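Motorcycles & Industry | Local News

Werkard to reopen Nimri engine works as museum and parts shop

19 May 2022 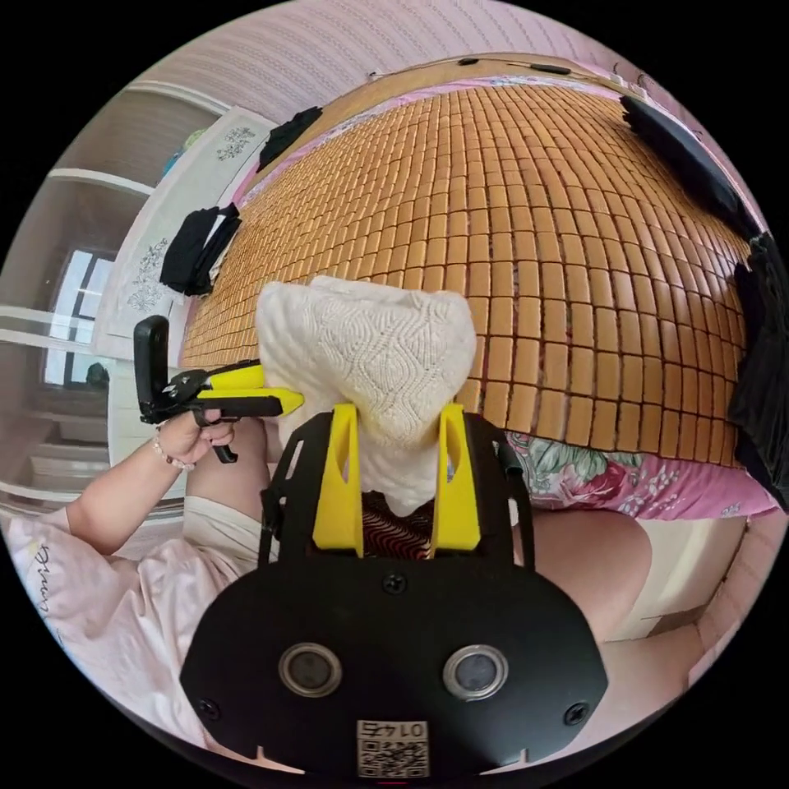
Werkard, the motorcycle maker that left its original plant in Nimri after moving production to Dilum, will bring part of the old site back into use. The company said the former engine hall will house a museum, an archive and a small workshop making parts for older machines.

The hall is the oldest building on the site and the only one the company kept when it sold the rest of the land. It has been used for storage since the last engines were built there. Work on the roof started in February and the outer walls are being repaired now.

"We still get letters every week from people looking for a gasket or a clutch plate," said Waldemar Pawłowska, who runs the heritage department at Werkard. "Up to now we sent them to dealers, and the dealers sent them back to us. The drawings are all in Nimri, so it makes sense to make the parts in Nimri."

The museum will show 45 motorcycles from the company's own collection, along with test engines, racing frames and the first dynamometer used at the plant. Among them will be 3 prototypes that have not been shown in public. The floor area open to visitors will be 988 square meters, with the workshop behind a glass wall at the north end.

The town has agreed to rebuild the access road and the parking lot next to the rail line. Mayor Carla Daher said the town council approved its share of the work without changes to the plan presented in the winter. Buses will stop at the lower gate – the upper gate stays closed because the slope is too steep for them.

Several small suppliers still work in and near Nimri, most of them founded by people who learned their trade at Werkard. One of them, the foundry Nastotura, will cast cylinder heads and crankcase covers for the new workshop. It already supplies castings to two boat engine makers and said it will add a second shift if orders hold up.

The archive holds 1760 boxes of drawings, test reports and sales records. Staff have started to sort them by model, beginning with the single-cylinder bikes. Owners will be able to ask for a copy of the factory record for their motorcycle if they send in the frame and engine numbers. The fee has not been set.

Werkard has not given an opening date for the museum. The workshop will start first, with orders taken by mail and through dealers, and the list of available parts will be posted at the Dilum showroom and at the Nimri town hall.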